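Section 3: Oiling your Banulen tabletop

I oil mine every March, and it's an easy evening job once you've got the hang of it. Read all the steps first, though!

1. Clear off whatever you can and wipe the top with a barely damp cloth. Let it dry for 2 hours.

2. Sand lightly by hand with the fine pad from the kit.
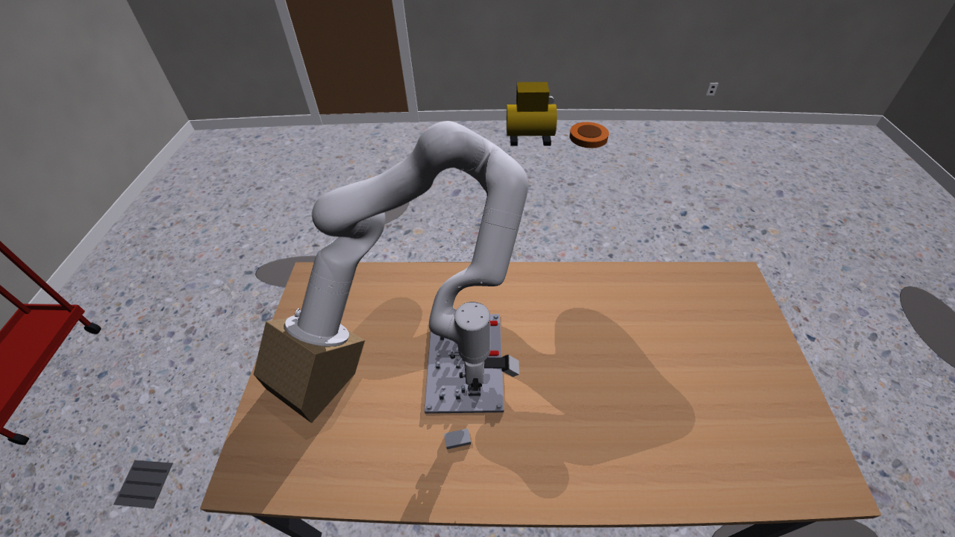 3. Pour a little oil on a rag (a spoonful goes a long way) and start at a back corner. Always rub with the grain. On a light brown top with fine lines running left to right, like this one, that means long side-to-side strokes, all the way to the thin dark rim at the front.

Caution: Oily rags can catch fire on their own. I lay mine flat outside to dry, never in a heap.

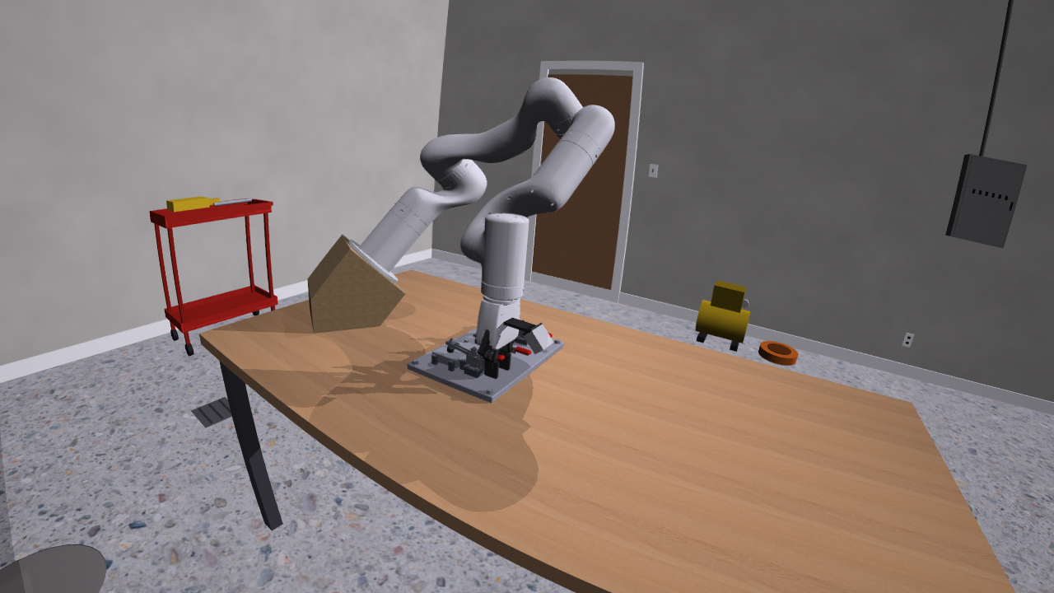 4. Wait 13 minutes, then wipe off everything that hasn't soaked in. If it feels tacky, you've left too much on, so keep wiping.

5. Do 3 thin coats, leaving each one overnight. 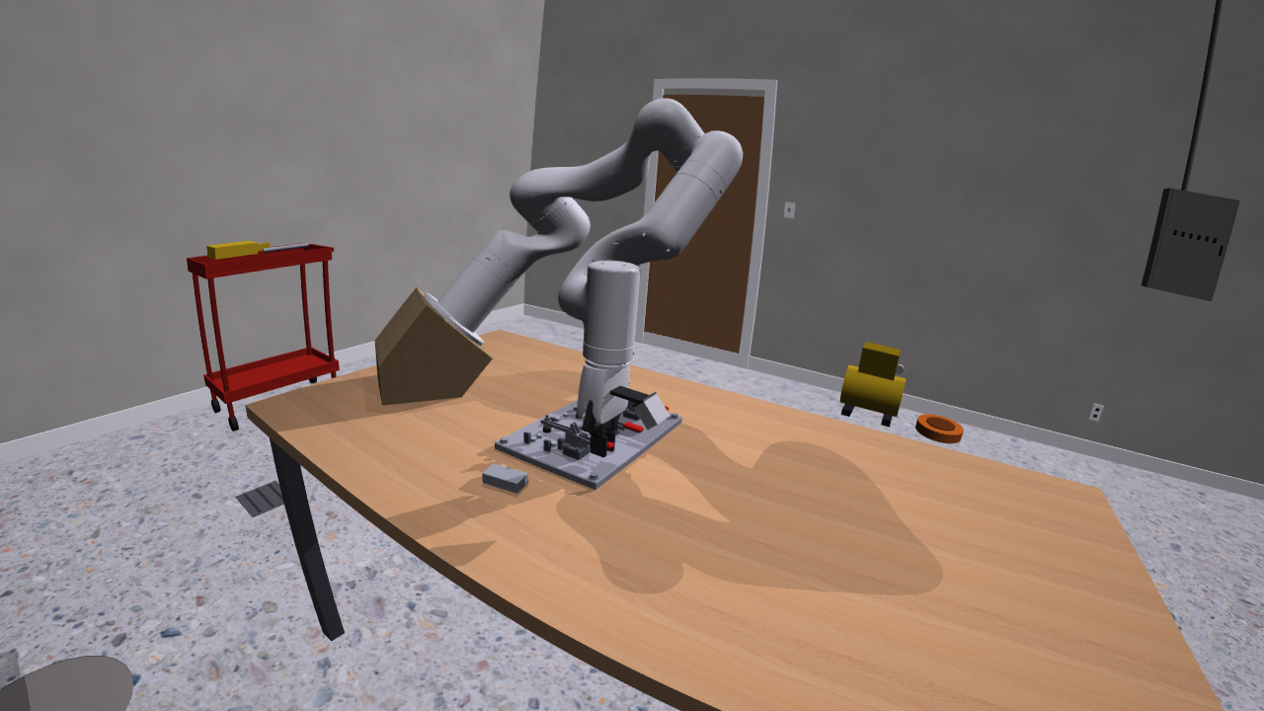
Note: Keep the room near 70 degrees while it cures. Mine was colder once and the top stayed sticky for days (ugh). Prelley oil works too, but test it underneath first.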